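Teaching sessions at Filtthorpe: common questions

Zamfira Sandu and Cirilo Galindo run the sessions. If your question is not answered below, ask either of them at the Sketside desk.

Booking and arrival

Do I need any experience?
No. Most people who come have never moved a robot before. You get a practice turn on soft blocks first.

How long is a session?
Two hours, with a break. Saturday sessions start at 10 am and fill up first.

Can I bring a child?
Children of 16 and over can take part. Younger ones can watch from the benches.

Showing the robot a task

What is the difference between hand guiding and remote control?
In hand guiding you take hold of the arm and move it yourself. In remote control you sit at the Nava desk and move two handles, and the arm copies you. We use hand guiding for reaching and placing, and remote control for anything where your hands would block the wrist camera.

How many times do I repeat a task?
Usually 26 times in one session. Small differences between goes are useful, so don't try to make them identical.

What if I drop something or make a mistake?
Carry on if you can. If you can't, press the grey pedal and start that go again. We keep the bad ones in a separate folder.

How many recordings do you have?
Gukitz, our current set, has 1343. Over 1000 of those were done by remote control.

Food tasks

Why do you use real fruit?
Plastic fruit doesn't bend, bruise or tear. A peel folds differently each time, and the person at the handles has to adjust the grip as it moves.
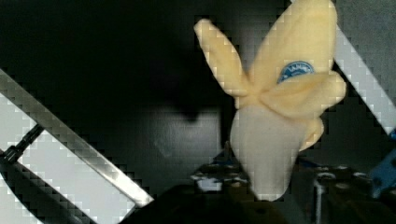

How hard should I squeeze?
Less than you think. Close the fingers until the fruit stops slipping, then stop. The force reading is on the left of your screen.

Can I eat the fruit afterwards?
No. Anything the gripper has touched goes in the compost bin.

After the session

Can I have my recordings removed?
Yes. Give Cirilo your session number and he will delete them.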